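Shift Swapping and Short-Notice Absence at a Mid-Sized Employer
Term project report, Human Resource Management
Quang Vi and Nadine Dabbas
Submitted Fri 10 November

1. Background

Drerkano is a parts distributor with 80 hourly employees at two sites, Barros and Drirkden. Until June, a worker who could not make a shift had to call a supervisor, who then looked for cover by phone. In June the Barros site began letting workers trade shifts directly through a shared online schedule. Drirkden kept the old procedure. The project compares the two sites on short-notice absence, defined as any absence reported less than one day before the shift starts.

2. Method

We used attendance records supplied by the payroll office with names removed. Trades were counted only if both workers had confirmed them in the schedule. An absence covered by a confirmed trade was not treated as an absence, and this favors Barros to a degree we could not measure. We also interviewed 9 employees, all of whom had worked at the company before the change.
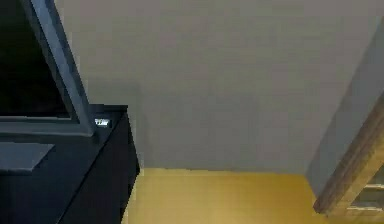

Interviews followed a fixed list of questions and took place outside working hours. Answers were coded by each author separately, then compared. Two answers were coded differently and were dropped. Supervisors were interviewed with a shorter list, mainly on time spent finding cover.

3. Results

Short-notice absence fell at Barros after the change and stayed level at Drirkden. Of the short-notice absences that remained at Barros, 70 percent fell on early shifts, which few workers wanted to take in a trade. Supervisors at Barros reported fewer calls. They also reported a new task – checking that trades did not push anyone into overtime.

Opinions on fairness were mixed. Newer workers said that trades tended to stay within groups who already knew each other.

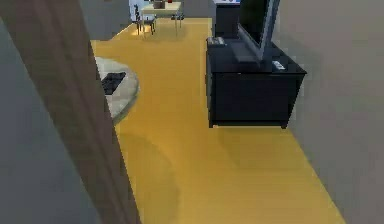
Orla Geraghty put it more sharply in her interview, saying that a schedule open to everyone is of little use to a person whose requests go unanswered, and that she would still prefer to call a supervisor. Deirdre Gallagher disagreed and wanted the system at both sites.

4. Limits

The sites differ in size and in the share of early shifts. Workers were not assigned to them at random, so the fall at Barros cannot be credited to trading alone. No cost data were available.

5. Recommendations

Drerkano should extend trading to Drirkden with an automatic overtime check. Requests that go unanswered should pass to a supervisor. Early shifts need separate treatment – a small pay premium could be tested at one site first.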